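Home | Ask | Browse | Garage Talk | Members | Log in

Smell of petrol in the cabin after a long lay-up - where do I start?

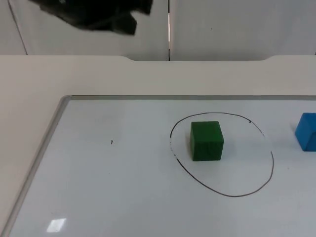
Ayantu Lencho
Member, Bodywork and Trim section

October

Hello all, I'm hoping someone can point me in the right direction before I start pulling carpets up. I've taken on my uncle's old saloon, a four-door from the early seventies, and it sat in his barn for 8 years with half a tank in it. I drained that (it came out like weak tea and smelt of varnish), put fresh in, fitted a new battery and plugs, and she fired up after a fair bit of churning. I was so pleased I rang him at breakfast!

The trouble is the smell. With the windows up it's strong enough to give me a headache after 20 minutes, and it's worse when I've just filled up or gone round a long left-hand bend. I can't find a drip anywhere underneath. The tank sits behind the back seat, and the filler neck comes through the side of the boot with a rubber sleeve on it. A chap at Pakura, the parts place near me, said it'll be the tank and quoted me 800 for a replacement, which made my eyes water more than the fumes did. I'd rather rule out the cheap bits first. What would you look at?

Jacinto Contreras
Posted 7.40 pm

Don't buy a tank yet! I had this on mine and it was the rubber sleeve you mention, between the filler neck and the tank. They go hard and crack on the underside where you can't see. Yours being worse when it's full and on bends says the same to me - fuel is sloshing up the neck and getting past. Take the boot trim out, undo the two clips and bend the sleeve in your hands. If it cracks like old liquorice, that's your culprit. Get proper fuel hose and not radiator hose, which looks much the same but goes soft in no time.

While you're in there, follow the little breather pipe from the top of the tank. Mine had perished where it went through the floor, so the vapour was coming straight into the boot. Check the cork or rubber ring under the sender unit as well. Please disconnect the battery before you touch any of it, keep the doors open, and don't use a mains lead lamp. And I wouldn't drive it any distance until it's sorted.

Ryan Naylor
Posted 8.15 pm

could be the carb flooding, mine stank for 200 miles till I did the float. might not be that though

Ruoxi Zheng
Posted 9.05 pm

I'd go with Jacinto. One thing to add is the seal round the boot lid, and any missing grommets in the panel behind the back seat. They won't cause the leak, but they decide how much of it you breathe. I did all of mine in an afternoon with a bag of mixed grommets from Bekitz and the difference was lovely. Fix the leak first, though, or you'll only be hiding it. Let us know how you get on, and what colour is she?

Unanswered | Recent | Tags | Contact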